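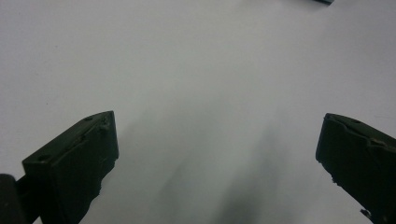
I have wanted for a long time to write about my work table, and November is a good month for it, when it is dark at five and I stay inside. For many years I believed that a table should have everything on it, so that I can reach it. My table had two lamps, a cup of pencils, another cup of pencils which did not write, the post from the bank, and a plate. Now I like to have a plain white surface in front of me, smooth, a little gray when the light is weak and brighter toward the upper right. On such a white I see every crumb and every small screw, and this is the main reason I like it.

The change began when I moved to the smaller apartment. My friend Nayeli Tamayo helped me to carry the boxes, and she asked me what is in the one marked "table". I could not tell her. We opened it on the floor and there were 62 things inside, I wrote them all on a paper. Some of them I had carried already through three apartments. There was a charger for a telephone I sold, and a key, I still do not know for which door.

I did not throw away all of it. I am not so strict. I made one box for the things I use every week and one box for the rest, and the second box went on top of the wardrobe. After 30 days I took it down again and I had missed only the stapler and the good scissors. The stapler came back. The scissors are now in the kitchen, where I was always walking with them anyway.

Then the cleaning. I do it in the evening, before I eat, and it takes a few minutes. First a dry cloth, then a damp one with very little soap, then dry again. Kevin Echeverri from my old office told me to use vinegar, and I tried it, but the smell stays in the room and I did not see a difference. For ink I use a white eraser first. It takes off more than you think, if the ink is fresh. If the ink is old, I leave it. I had one blue line from a pen for half of a year and I got used to it.

One mistake I made was to buy a desk organizer. It was from Zurnow, with six drawers, and it was quite nice. But in two weeks all six drawers were full with the same sort of things I had taken away - receipts, rubber bands, more keys. I gave it to Aoi Fukuda, who sews and has real small things to put in it.

I still have not solved the question of paper. Letters come, and they must lie somewhere until I answer them. At the moment they lie on the chair, and when I want to sit, I must move them to the bed, and at night back to the chair. If somebody has a better way which does not need another box, please write it in the comments.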